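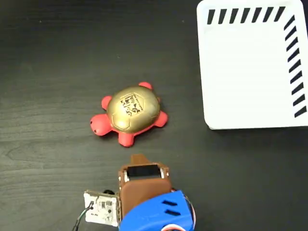
A toy turtle, a white striped tray and a gripper on the tabletop during work with the Skimel teaching kit.

SKELPORT - Bajwa has released Skimel, a tabletop kit for showing a robot arm a task by hand or by remote control. Orders open in September.

Skimel is made for school labs, repair shops and small firms that want to try robot teaching without writing code. The user picks one of two ways to record. In hand mode, the motors go slack and the user moves the arm through the job directly. In remote mode, a second, smaller arm sits beside the first, and the working arm copies it as the user moves it.

Each run is saved with video and joint positions. Runs can be played back, trimmed or thrown out before training starts. A simple pick-and-place task, such as moving a toy from the table to a tray, usually takes roughly 40 recorded runs. Bajwa advises users to change the starting position of the object between runs - a policy trained from a single spot tends to fail when the object is moved.

The kit was tried over 14 weeks at the company's workshop in Ivthorpe. Testers there recorded 217 runs with small toys and household items. Most of them used remote mode, which keeps the user's hands out of the camera's view. Hand mode was preferred for slow work close to the table.

Changes made after the trial include a foot pedal to start and stop a recording, and a warning tone when the arm nears the end of its reach. The recording software now also marks runs where the gripper closed on nothing, so that they can be checked first.

The first batch is limited to 300 kits. Each one includes the working arm, the smaller control arm, a table clamp, the foot pedal and a power supply. A computer is not included. Printed parts can be replaced by the user, and the print files will be posted on the Skimel support page before the first kits ship.

About Bajwa
Bajwa designs and sells small robot arms and recording software. The company has its main office in Skelport and a workshop in Ivthorpe.

Press contact: Bajwa press desk, Skelport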